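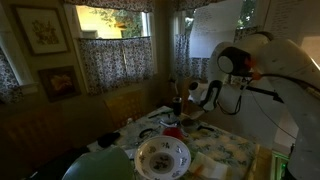

3.2 Setting and table dressing

Clearing up after a meal was studied in the dining corner at Prekance, on a single table. Earlier work on household order has mostly dealt with shelves and drawers, where each thing has a fixed place. A table after eating is harder to describe. Bowls, glasses and napkins end up near the person who used them, and small things that have no part in the meal, such as pens and clips, drift in among them.

The table was dressed with a pale cloth in a floral print. We kept the cloth on throughout, as most of the households in the Jugah interviews said they eat on one. A patterned cloth makes crumbs and small scraps harder to spot, and it drags and wrinkles when a heavy dish is pulled across it. Both points came up again and again in the interviews, and Ilze Uibo's notes on laying and clearing treat the cloth as part of the job.
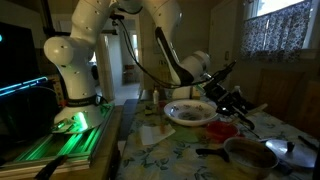

Sessions were held in the daytime with the lights low. Each layout was taken from a set of 40, drawn up beforehand from the interview answers and kept under the name Femus. A layout says which items are out and gives a loose area for each, but leaves the exact spot open. Two people dressed the table in turn — one on Monday, the other for the rest of the week — so that a single person's habits would not decide how things lay.
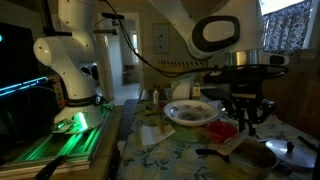

Items were grouped by where they would go next. Bowls, pots and lids go to the sink, used paper goes to the bin, and a bottle or a packet goes back to the cupboard. The paper napkin gave the most trouble. A folded napkin with a faint orange stain was judged to be rubbish by most raters, but 13 of them wished to keep it for wiping the table first. We therefore allow two correct places for it (Figure 2).

Cooking things were treated apart from tableware. In the interviews, a pot brought to the table was often the last thing to leave it, and a spatula tended to travel with its pot. The Tretidum scheme files both under kitchen tools, and we follow it here.

Figure 2. Where each group of items goes after the meal, with the napkin shown under both bin and table.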